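Frequently Asked Questions: Bottles, Caps and Coasters

Clarkov Street Reading Room

Last updated May 23, 2018

Can I bring my own drink into the reading room?

Yes. Water is fine at any table. Coffee and tea are fine at the front tables as long as the cup has a lid. Soda and juice stay in the lobby. We have had to send two chairs out for cleaning already and would like to keep the rest.

Does my water bottle need a cap?

At the long tables, yes. Those are the tables with the outlets, and people have laptops and library books on them. At the small wooden tables a bottle without a cap is allowed, but keep it upright and away from the edge. If you lose your cap, ask at the desk. Lucía Escobar keeps a jar of spare ones and can usually find one that fits.

Where do I put the bottle?

On a coaster, please. The tables were refinished in November and the finish marks easily, especially under a bottle that has just come out of the refrigerator. There is a stack of coasters on the shelf by the door. Take one on the way in and put it back when you leave.

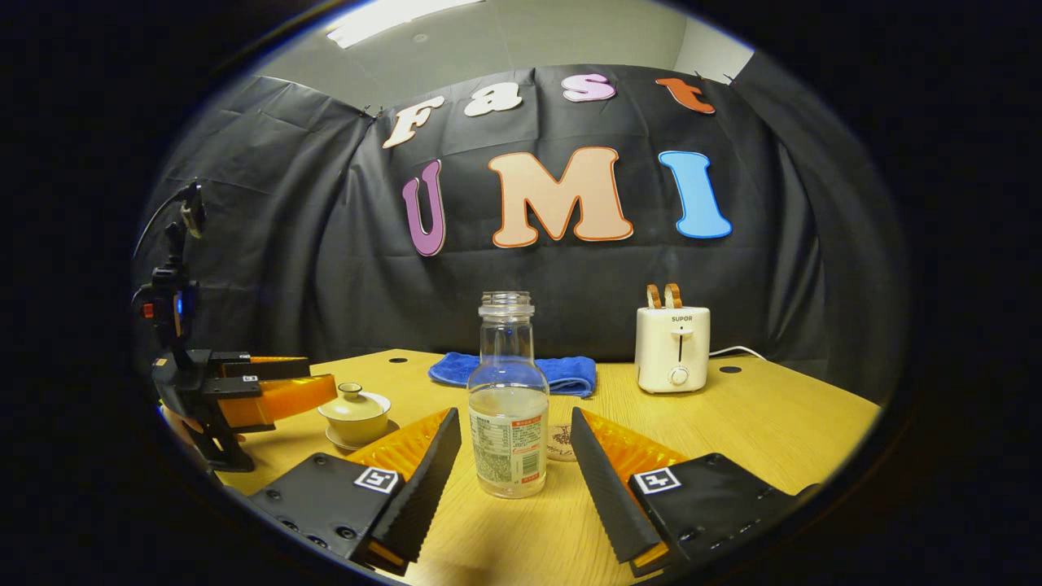

An open water bottle on a wooden table, with one of the round coasters just behind it.

Do I have to use one of your coasters?

No. Bring your own if you like, or use a folded napkin. Please don't use a book, a magazine or the sign-in sheet.

Can I buy a coaster?

Not at the moment. The Cadus print shop made 147 of them for us and we need all of those for the room. If there is a second order we will put the price on this page.

I left a bottle on the table. Is it still there?

Probably not. Ramiro Salcedo clears the tables at closing and sorts what he finds like this:

Single-use plastic bottles are emptied into the sink and recycled, whether they are full or nearly empty.
Reusable bottles go on the lost and found shelf in the hall.
Glass bottles go in the box under the sink.

Reusable bottles are kept for 21 days. After that they go to the thrift store on Gruveck Avenue. We can't mail them to you.

Where do I recycle a plastic bottle?

In the blue bin next to the copier. Pour out what's left first – the bin has no liner and it leaks. You can leave the label on. Caps go in the same bin, screwed back on the bottle if you still have them.

Can I refill my bottle here?

Yes, at the fountain in the hall. It has a spout for bottles on the left side. Narrow necks fill slowly, so let the person with the small cup go ahead of you. The sink in the staff kitchen is not open to visitors.

I spilled something. What should I do?

Move the books first, then wipe. Paper towels are in the cabinet under the window. Plain water on the table can just be wiped dry. Anything with sugar in it needs the spray bottle marked TABLES, not the one marked GLASS. Tell the desk if any water got under a lamp or into an outlet, even if it was only a little.

There is a white ring on my table. Did I do that?

It may have been there before you sat down. Let us know which table and we will take care of it. Please don't rub it with hand lotion or toothpaste. Someone did that to the table by the radiator and it now has a dull patch as well as a ring.

Are the rules the same in the meeting room?

Mostly. Groups using the Calvo Room can have drinks of any kind, but the group is responsible for wiping the table and taking its empties to the blue bin. Coasters for that room are in the drawer under the clock.

Who do I ask about something that isn't on this page?

Stop at the desk or call extension 204. Beca Skyrme is there in the mornings and Lucía in the afternoons.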